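For our project, Philomena Appiah and I gathered 423 short examples of everyday shelf work, so that our learning system (we named it Jimon) would have plenty of ordinary human habits to copy — more than we first dared hope for!

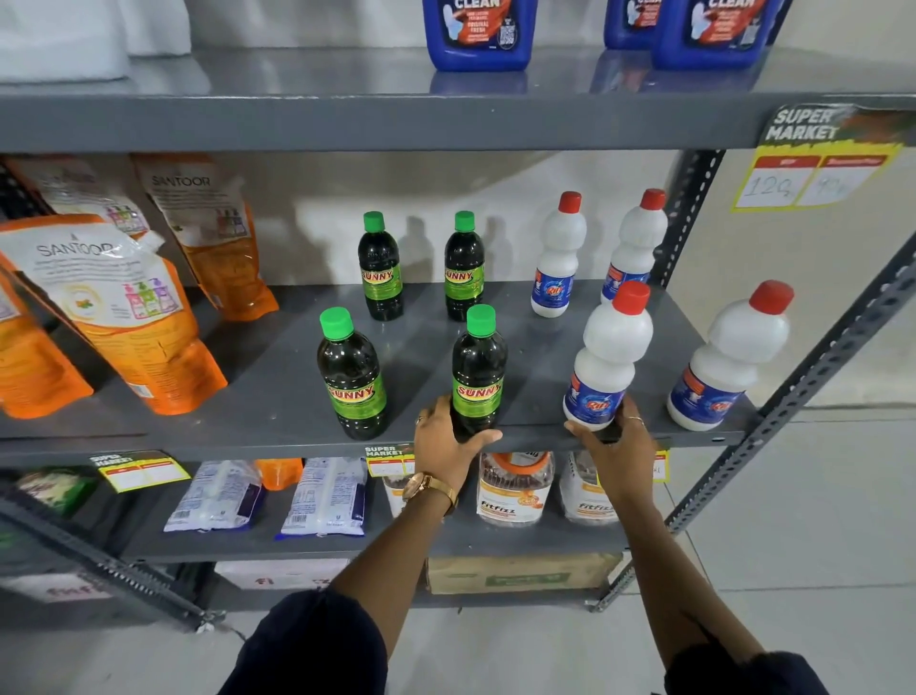

*Figure 1. Two-handed shelf task, with Sunny and Rin bottles.*

We threw out 53 examples after a patient evening of checking, mostly for late starts, and kept 30 aside for testing. Next time we'd label as we go, while it's all still fresh in our minds.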